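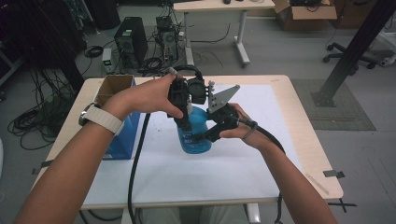 People leave the doors unlocked because they think a locked door means a broken window, a commuter at the Valdebenito lot remarked during our survey, and the police report looks the same to them either way. The remark changed how we coded the incidents. A theft from an unlocked vehicle and a theft through a broken window are both filed as theft from a motor vehicle in Vinodstead, and the public log does not separate them. The free-text notes usually do.

Theft from Parked Vehicles at Two Commuter Lots in Vinodstead
Student project report

1. Purpose

The project compares reported thefts from parked vehicles at the Valdebenito and Vandby commuter lots. We wanted to know whether the method of entry differed between the lots, and whether the police log is detailed enough to answer that question. Theft of whole vehicles, license plates and fuel was left out.

2. Sites

The Valdebenito lot is paved and borders the rail platform. It is lit from poles along the center aisle. The Vandby lot is gravel, sits behind a closed furniture warehouse, and is lit only at the entrance. Both are free, and both are patrolled by the city police with no fixed schedule. Neither had cameras during the period studied.

3. Data

The main source was the public incident log, read through 31 December 2018. After filtering by location and offense type, we had 165 reports. Each was entered in Retow, the case-coding tool used in our methods course, with fields for lot, time window, method of entry, items taken and whether the owner was present when the officer arrived.

Time was recorded as a window because most owners know only when they parked and when they came back. Windows longer than a working day were flagged and kept out of the time-of-day table, although they remain in the totals.

4. Coding

Method of entry had four values: forced, unlocked, other, and not stated. "Forced" required a mention of damage to glass, a door or a lock. "Unlocked" required a direct statement in the notes. A report with no damage listed and no statement about locks was coded "not stated" -- we did not infer an unlocked door from missing damage.

Two coders worked separately and then compared entries. Most disagreements involved trunk entries, where the notes often said "popped" with no further detail. These were moved to "not stated." Retow keeps the earlier value when a field is changed, so the original codes can still be checked.

5. Results

Of the 165 reports, 44 were coded as unlocked. Forced entry was the largest group at both lots. Unlocked entry made up a larger share at Valdebenito than at Vandby, where side-window damage was the usual finding.

Tools and bags were the items most often listed. Electronics came up less than we expected from earlier coursework. Reports of loose change and chargers were almost all in the unlocked group, which may mean that people with a broken window list only the larger losses.

The time-of-day table shows little. Too many windows cover the whole commuting day, and splitting them evenly by hour would have produced a pattern of our own making.

6. Survey

In October we handed out a short questionnaire at the Valdebenito platform and received 20 completed forms. The sample was not random and is used only as background. Several respondents wrote that they would not report a theft if nothing was broken. If that holds more widely, the unlocked group is undercounted.

7. Limitations

The log covers reported incidents only. We had no daily vehicle counts for either lot, so no rates could be calculated and the totals should not be read as a measure of risk. Officers also differ in how much they write, and the Vandby notes are shorter.

8. Further work

A vehicle count at both lots would allow rates to be estimated. We also suggest that the department add a method-of-entry field to its online form -- the paper form already has a box for it, but the box is not carried over to the public log. The Retow codebook and the list of recoded reports are attached as Appendix A. The questionnaire is Appendix B.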